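Prakard Woven Storage Basket, medium, brown
Reviewed by Fanni Pintér
Filed under: Baskets and Bins

I should say up front that I'm fussy about baskets. I grew up in a house where everything that didn't have a drawer had a basket, and I have carried on the tradition to the point where my husband now asks, before I go out, whether I'm going anywhere that sells them. So when I tell you that I've been using the Prakard for seven months and still like it, please understand that it had some competition!

I bought mine at Kadum, where they come as a set in the housewares aisle, stacked one inside the other. I paid 45 dollars for the set, and I have seen it for 54 since then, so it's worth waiting for a sale if your towels can stand it. You can also get them one at a time, but you have to ask at the counter, and the young man I asked had to go and find somebody else to ask.

It's a plain rectangle with brown woven sides and a lattice of little square openings, and there's a handle slot cut right into the short side. I much prefer that to the rope handles on my old Stukier basket, which flopped down inside and got tangled up with whatever I'd put in there. With the slot you just hook your fingers in and pull. I keep mine on a shelf a bit higher than my shoulder, and I can slide it forward with one hand while holding a cup of coffee in the other (I don't recommend the coffee part, but I do it every morning).
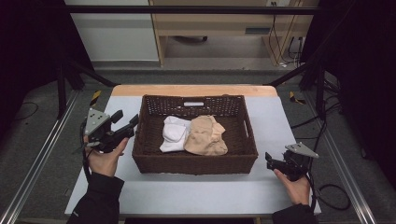 Mostly I use it for cloths. Dish towels, napkins, dust cloths, the soft ones for glasses, all the small stuff that never seems to deserve proper folding. I had grand plans about rolling everything and standing it up in rows, and I did it beautifully for a week or so, and then I went back to folding things over once and dropping them in. The basket doesn't mind. The sides hold their shape, so even when the contents are a mess the shelf looks tidy from across the room, and really that's all I was after.

The openings let some air through too. I wouldn't put anything damp in it and walk away, but the cloths don't pick up that closed-cupboard smell they used to get in the lidded box I had before. If you're storing very small things — buttons, safety pins, the caps from markers — you'll want to line the bottom or choose something with solid walls. I learned this with a handful of thumbtacks, in bare feet.

Now for the complaints, and there are a few. There's a small white label on the inside of the wall, and it is stuck on as if they expected a hurricane. I tried warm soapy water and a fingernail on one of mine and ended up with a gray gummy patch that bothered me more than the label had. On the others I've left it alone. My neighbor, Benedek Vass, who has the same set, says a little cooking oil on a paper towel gets the gum off if you let it sit overnight, and I may get around to that in November when I do the big closet. 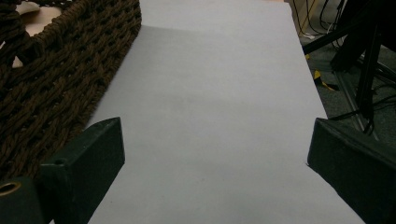 The brown weave of the basket, seen close up.

The other thing is dust. A woven side has a hundred little ledges, and they all collect it. I go over mine with an old paintbrush, a soft one, and finish with a barely damp cloth. It takes a few minutes and I find it kind of soothing, but if you are a person who wants to wipe a thing once and be done, you'd be happier with smooth sides.

I also wish the large size stacked with the medium. It doesn't, quite. It sits on top at a slant and looks as if it's thinking of leaving.

For comparison, I tried the Mercado basket my sister swears by. It's prettier, I'll give her that, and it has a nice cotton liner that comes out for washing. But it leaned badly once I filled it, and it costs more for a single one than I like to spend on something that lives in a closet. She and I have agreed to disagree.

Would I buy the Prakard again? I already have. There's a second set under the bench by the back door for hats and gloves, and I've got my eye on one more for the sewing table, where the fabric scraps have been living in a grocery bag for longer than I care to say. If you go for the single ones, check the corners before you pay. One of mine had a rough bit that snagged a sweater, and Kadum swapped it without any fuss once I brought in the receipt.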